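Mar 11, 2020
Gobnait Geraghty

Started on the baskets this morning, finally! Everaldo has been on at me to settle which kind we're using for the shared bench stuff (tape rolls, offcuts, the good scissors that keep walking off to the Skanwood room), and I said I'd have a proper look at what we've got before anyone orders more. The budget is 70 dollars and I'd like to spend none of it.

Tried the orange woven one first. I like it more than I thought I would. The rim is nice and thick, so it's easy on the fingers when you pick it up from one end, and the colour means I can spot it from the door. The gaps in the weave are a worry though. Small screws will find them, and so will the 50 mm pins if they land pointy end down. Živko reckons a bit of felt cut to the floor of it would sort that out, and there's a grey piece left over from the Veris job that might be big enough.
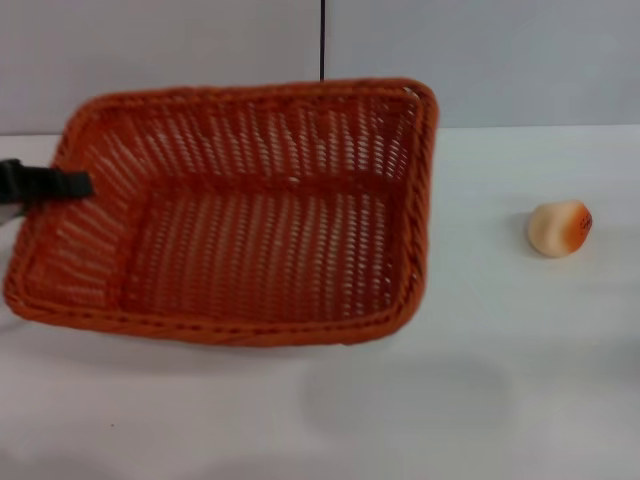 The other thing is cleaning. Sawdust gets into a weave and stays there, and I don't fancy going at every little slot with a toothbrush. Liudmyla says to take it outside and bang it on the step, which I'll try once it's full of muck. Might be fine for fabric and tape and rubbish for anything dusty, in which case it lives at Jucélia's end and we keep the plain tubs near the saw.

Still to do: measure the shelf under the window (I wrote down 162 last July but can't remember if that was before the new bracket went in), cut the felt, find the scissors. Everaldo wants labels too. I'll tie a tag through the weave on this one and see if it annoys anybody.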